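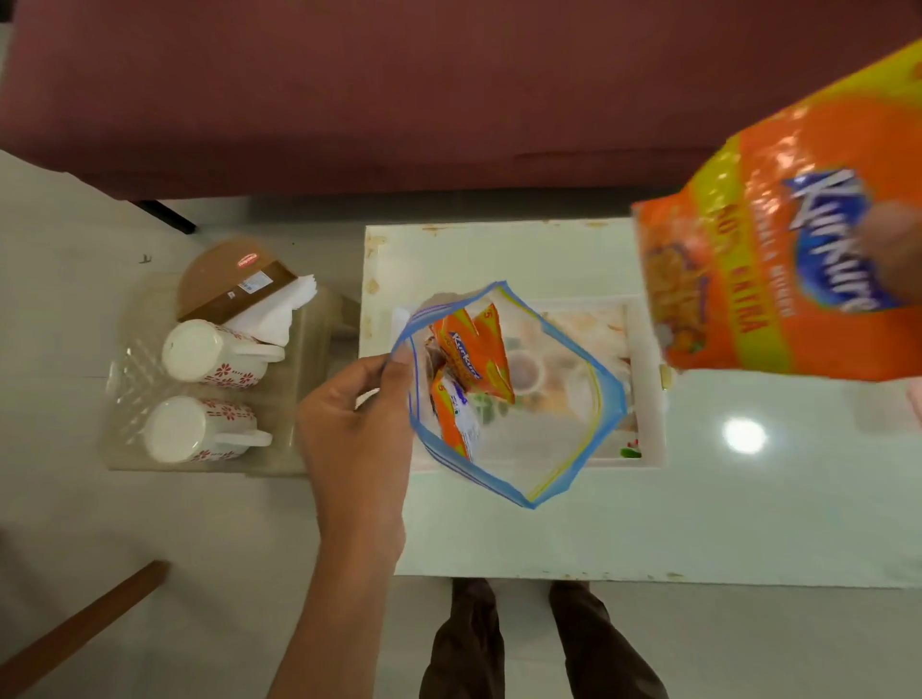
Posted in August by Shabnam Sial, with corrections from Yasir Abbasi

Section 9. Setting up the living-room table for an open day

This section covers the table-tidying station only. For the arm itself see the Rowbotham start-up section, and for the recording software see the Plillow section. The station needs one demonstrator, who tidies the table by hand while wearing the head camera, and one host, who talks to visitors. The robot is shown afterwards, on its own table, doing the parts of the job it has learned.

Before the doors open

1. Put the coffee table in front of the sofa with enough floor on the near side for the demonstrator to stand comfortably. Keep the visitor rope on the far side of the room.

2. Set out the household items. The usual set is a serving tray, two mugs, paper napkins, small snack packets, a handful of wrapped sweets, a clear zip-lock bag and a clear food box with a lid. Everyday things from your own kitchen are fine.

3. Fit the head camera and start Plillow. Ask the demonstrator to look down at the table and hold both hands out. Both hands should show on the visitors' screen. If they don't, tilt the camera and try again.

4. Check the screen for glare. A glass or glossy table top will pick up ceiling lights, and one or two bright spots do no harm. If glare hides an item, move the item.

5. Make a test recording of 30 seconds and play it back.

Note: Plillow names each recording by number. On a machine that has already been used at the Pritlow site the count will not begin at one. Ours stood at 2,046 when this section was written. Leave it alone, and don't reset it between groups.

Caution: the camera lead must run down the demonstrator's back. A lead hanging in front will catch on the mugs.

Running the demonstration

6. The host gives the introduction first. Keep it short and say plainly that the person at the table is showing the job to the robot.

7. The demonstrator works at a normal household pace. Small packets go into the zip-lock bag, with one hand keeping the mouth of the bag open. Sweets go into the clear box.

8. Move the serving tray with both hands. Lifting it by one side is quicker, but Rowbotham was set up for a two-handed lift and the two should match when visitors compare them. 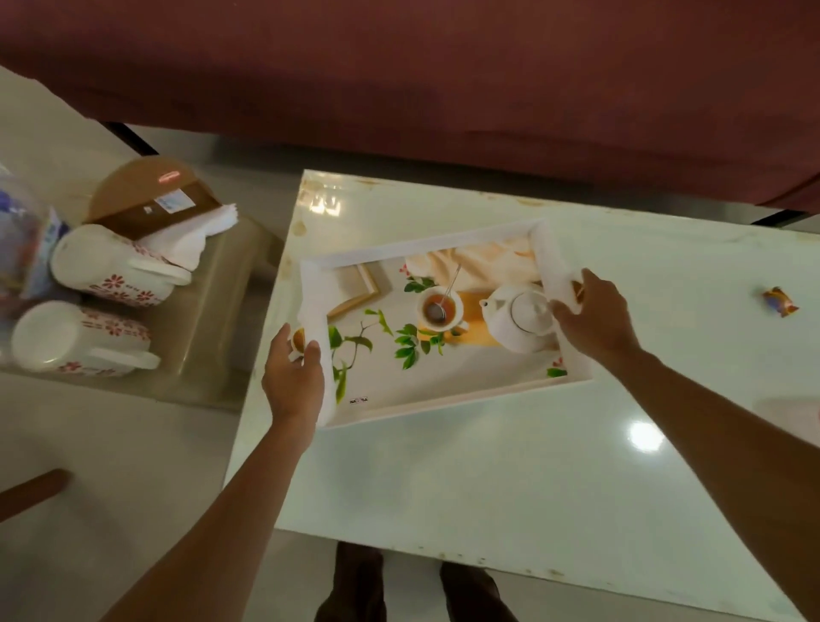
Can visitors have a go at the table themselves?

Adults and older children can, once the demonstrator has finished and the host has fitted the camera for them. Allow 15 minutes for this in each session and save their recordings in the separate visitor folder.

9. When the job is done, the demonstrator steps back and says "finished". The host stops the recording. Please don't stop it from the keyboard while hands are still moving, as the end of the job is then missing and the recording can't be used.

10. Put everything back on the table for the next group. The items need not go in the same places. A different layout each time is better for the robot and more interesting to watch.

If an item is dropped, the demonstrator should pick it up and carry on. Dropped items are part of ordinary tidying and Gesodus keeps these recordings with the rest. The same goes for a bag that won't open or a lid put down the wrong way up.

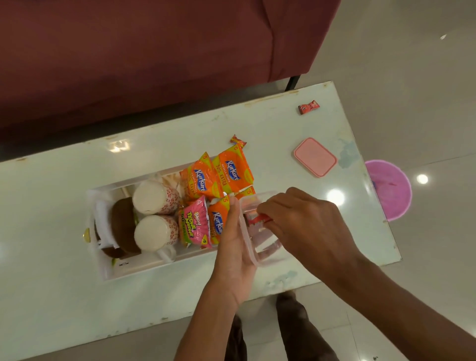
Stop only if something breaks, or if a visitor comes inside the rope. In either case the host says "stop" clearly and the demonstrator puts both hands flat on the table until told to go on.

Caution: do not move the demonstrator's table within reach of Rowbotham while the arm is switched on, even to save space.

Closing down

11. Take off the head camera and wipe the band.

12. Close Plillow and wait for the copying bar to clear. After a full day this can take over an hour, so start it before you pack the items away.

13. Throw out any snack packet that has split. Wash the mugs and dry the tray before they go back in the box.

14. Write the name of each demonstrator on the station sheet and hand it to Yasir Abbasi at the front desk.

Related sections
Rowbotham: start-up and safe distances
Plillow: first recording
Visitor folder and consent forms
Open day: host's introduction, short version
Packing list for Pritlow

Get manual updates by email. Enter your address to join the Gesodus newsletter. You can leave the list at any time.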